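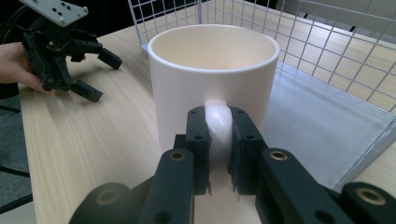

The Long Way to a Decent Cup

I gave up coffee for 11 days last July, and I'd like to tell you it was for my health. It was because of a bet with my brother-in-law, who said I couldn't, and who is now insufferable at family dinners because I caved in a gas station parking lot before the two weeks were up. So I'm not writing this as a person with willpower. I'm writing it as a person who went back to coffee, hard, and decided that if I was going to be hooked on something I might as well find out what I was drinking.

Up to then my method was simple. Big can, scoop, machine, done. The machine came with my first apartment (left behind by whoever had it before me) and it made a noise like a small boat. I loved that thing. I drank four cups a day out of it for years and could not have told you one thing about how any of them tasted, except that the fourth was usually burnt.

Then I moved to Takby for work, and two doors down from my building was a coffee shop called Vidstead. It has six stools and a window that doesn't close all the way. The owner, Rüdiger Tiedemann, roasts in the back room in the afternoons, so the whole block smells like toast and wet hay until dinnertime. I'd been going in for a week before he asked what I made at home. I told him. He didn't laugh, which I appreciated, but he did put down the cup he was drying.

"Come by after closing," he said. "Bring the can."

What followed was the strangest evening class I've ever taken. He made a pot of my coffee and a pot of his, and he made me wait until both were nearly cold before I tasted them. I thought this was cruel! I like my coffee so hot it hurts. But heat covers up a lot, he told me, and once a cup cools down you find out what's really in there. Mine tasted like a pencil. His tasted a bit like black tea with a spoonful of jam in it, and I got so excited that I said so out loud, with my mouth full, and dribbled on my sleeve.

I went home with a bag of beans called Rodura and instructions on the back of a receipt. I still have the receipt. It says to use 20 grams of coffee, to grind it just before brewing, and to stop talking while I pour. That last one was aimed at me personally.

The first grinder I bought was a mistake. It was one of those little whirling-blade things, and it gave me powder and gravel in the same batch, so the coffee came out bitter and weak both at once. I didn't know a drink could do that. My friend Joan has a hand grinder, a Rieger, that used to be her aunt's, with a crank on top and a tiny drawer that sticks. She lent it to me for a weekend and then had to come over and physically take it back. I now have my own. It takes me longer than I'd like to get through one cup's worth, and my forearm was sore for the first month, and my downstairs neighbor has asked me whether I'm sanding something.

Water was the next thing. I'd always used whatever came out of the tap, and the tap in my building tastes like a swimming pool. I run it through a filter pitcher now, and I was a bit annoyed by how big a difference it made, having already spent real money on everything else. If you only change one thing this year, try that first and leave your wallet alone.

And then there's the pouring, which is where I get odd about it. A little water to start, just enough to soak the grounds, and then you stand there. The whole bed puffs up and bubbles if the beans are fresh. If they're old it just sits there like mud. I used to check my phone while the machine gurgled. These days I stand at the counter in my socks and watch coffee swell, and I'm late for work slightly more often than I was.

I don't want to oversell it. Some mornings I rush and the cup comes out sour and thin, and I drink it anyway. At my mother's house I have instant with too much milk, and I enjoy it very much, partly because she makes it. I've also turned down a second cup at a dinner party because of how it smelled, and my husband didn't speak to me for most of the drive home – fair enough.

Rüdiger has started me on tasting three coffees side by side. I got 7 out of 17 right on the last round of guessing where they were grown, and he wrote the score on the wall by the register in pencil. My brother-in-law is visiting next month. I've been thinking about which bag to open.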